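Zirkix Sortierplatz – Benutzerhandbuch
Kapitel 4: Aufstellen und Einrichten des geteilten Behälters

Juli
Von Firouzeh Mousavi, Technische Dokumentation Ollamside 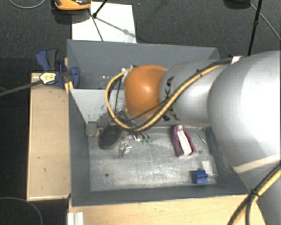 Lesezeit: 2 Minuten

4.1 Geltungsbereich

Dieses Kapitel regelt das Aufstellen des grauen, oben offenen Behälters mit zwei Bereichen auf Holzauflagen. Für ungeteilte Behälter gilt Kapitel 5. Die Arbeiten dürfen nur von Personen ausgeführt werden, die in den Sortierplatz eingewiesen wurden.

4.2 Bereitzustellendes Material

Ein geteilter Behälter, Bestellnummer 1748
Zwei Holzauflagen gleicher Höhe
Wasserwaage
Trockenes, fusselfreies Tuch
Beschriftungsstreifen Ayaaba

4.3 Vorbereiten der Stellfläche

1. Den Platz für die Dauer der Arbeiten außer Betrieb nehmen und gegen Wiedereinschalten sichern.
2. Den Boden im Bereich der Auflagen absaugen. Auf dunklem, gesprenkeltem Bodenbelag sind Kleinteile schlecht zu erkennen – die Fläche daher zusätzlich mit einer Handlampe flach ausleuchten.
3. Beide Holzauflagen auf Risse, Splitter und lose Kanten prüfen. Beschädigte Auflagen paarweise ersetzen.
4. Die Auflagen parallel ausrichten und die Höhe mit der Wasserwaage in Längs- und Querrichtung prüfen.

Hinweis: Papier- oder Kartonstreifen sind als Ausgleich unter den Auflagen nicht zulässig.

4.4 Einsetzen des Behälters

1. Den Behälter vollständig entleeren und innen auswischen.
2. Den Behälter zu zweit an den Stirnseiten anheben und senkrecht auf die Auflagen absenken. Ein Schieben über die Holzkanten ist zu vermeiden.
3. Prüfen, ob der Boden des Behälters auf beiden Auflagen satt aufliegt. Bei Druck auf die Ecken darf der Behälter nicht kippeln.
4. Die Lage auf beiden Auflagen mit Bleistift anzeichnen. Die Markierung dient als Bezug, wenn der Behälter nach einer Reinigung wieder eingesetzt wird.

Vorsicht: Quetschgefahr zwischen Behälterboden und Holzauflage. Beim Absenken nicht unter den Behälter greifen.

4.5 Zuordnen der beiden Bereiche

1. Festlegen, welcher Bereich Rohteile und welcher geprüfte Teile aufnimmt. Die Zuordnung gilt für den gesamten Auftrag.
2. Je Bereich einen Beschriftungsstreifen außen anbringen. Die Innenflächen bleiben frei von Klebstoffresten.
3. Die Zuordnung im Platzbuch eintragen und vom Schichtverantwortlichen gegenzeichnen lassen.
4. Beide Bereiche nur so weit füllen, dass kein Teil über den Rand hinausragt.

Hinweis: Wer im laufenden Auftrag Teile im falschen Bereich feststellt, entleert beide Bereiche und prüft den Inhalt neu.

4.6 Reinigung und Kontrolle

Der Behälter ist nach jedem Auftragswechsel trocken auszuwischen. Für hartnäckige Rückstände ist der Reiniger Amico in der im Anhang angegebenen Verdünnung zugelassen. Feuchtigkeit darf nicht auf die Holzauflagen gelangen – den Behälter zum Nassreinigen immer abnehmen.

Abweichungen an Behälter oder Auflagen sind Parisa Ahmadpour, Arbeitsvorbereitung, schriftlich zu melden. Bis zur Freigabe bleibt der Platz gesperrt.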